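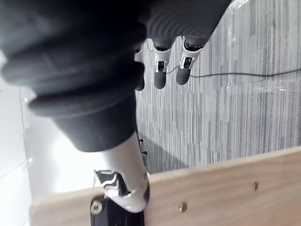 Ginach hand, wrist camera view, over the board fixture. Ribbed cover fitted.

April 7, 2022 - Ginach eval kit, notebook 19

Kit is on loan through the end of April. Firmware left as shipped. The Wuvley controller found both arms at first boot, and the joint limits matched the sheet.

Cover first. The ribs stack up at the inside of a tight wrist bend and take a lot of the wrist camera's view. Tried the second mount position, gained a little at the fingertips, lost the thumb. Went back to the first. The sales sheet talks about an unobstructed view at all wrist angles, which I would strike from any comparison we send to Jakab.

Thumb calibration drifts. Re-zeroed before lunch and again at 258 cycles. Offset is small but always in the same direction, so probably a cable tension issue and fixable in software. Ask Ginach if the later thumb has the same routing.
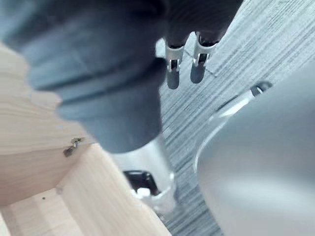

Padded cover above the pine box, two fingers beyond it over the carpet.

Box work needs a different approach path. Coming in over the rim, the sleeve hides most of what the planner wants to see. Set the approach to 100 mm higher and have it pause before descending. Slower, but the pose estimate is steadier. Log has 2,608 samples, copied to the Trenutstead share.

Cabinet next, head camera only. 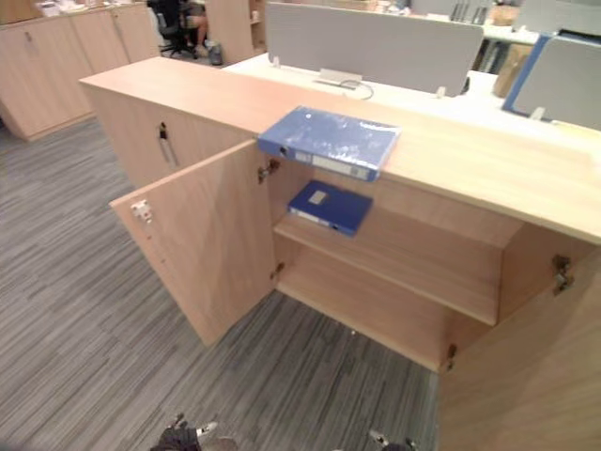 Binders in clear film are a poor target for the depth sensor, too many dropouts on glossy surfaces. Switched to edge matching on color for those. Door panels and shelf fronts segment fine with the stock Wuvley settings.

To do:
Thumb routing question to Ginach
Price for a spare cover, thinner if they make one
Rerun the box approach with pause cut in half
Check the license terms on the Wuvley planner - the quote lists it per arm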